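The Long Quiet of Nillwood

Gearóid Geraghty's second feature opens with a man failing to start a tractor. He tries for six minutes, in a single take, while his sister watches from a kitchen window and does not come out. By the end of the shot we know the farm is in debt and the two of them have stopped speaking. Nobody has said a word of dialogue.

Nillwood played to a half-full house when I saw it, and a few people left before the tractor started. They missed a good film. Cillian Daly plays Omo, the brother, who has come back to run the place after their father's stroke. Bríd Sheehan plays Una, who never left and thinks she should have been asked. The story covers 3 days in March, during which a buyer from the town of Haverford is expected and keeps not arriving.

Geraghty trained as an editor, and the cutting is the best thing here. He holds on a room after people have walked out of it, long enough that you start listening for them. When he does cut quickly, in a supper scene with five relatives around the table, it comes as a shock. Sheehan gets the last line of that scene and says it with her back to us.

The middle stretch is weaker. Leilani Strickland turns up as a land agent and is given little to do except read out figures, and a subplot about a missing dog goes nowhere. I also could have done without the piano. Rawiri Lowther's photography already does that work, mostly with window light and a lot of low gray cloud. 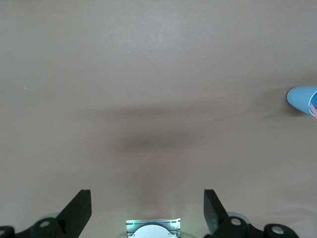
Lowther shot his first film, Eststead, in much the same way, but there the slowness felt borrowed. In Nillwood it belongs to the people on screen. They move slowly. They put off phone calls. When Una finally walks down to the lower field, the camera stays at the gate and lets her get small, and I found I was leaning forward in my seat.

The film runs a little over 100 minutes and is at its strongest in the last 20 of them. Daly has a scene with his father – played without speech by an actor the credits list only as "Da" – that I would put beside anything I have seen this year. He shaves him, badly, and apologizes for the water being cold.

Whether the buyer comes I will leave for you to find out.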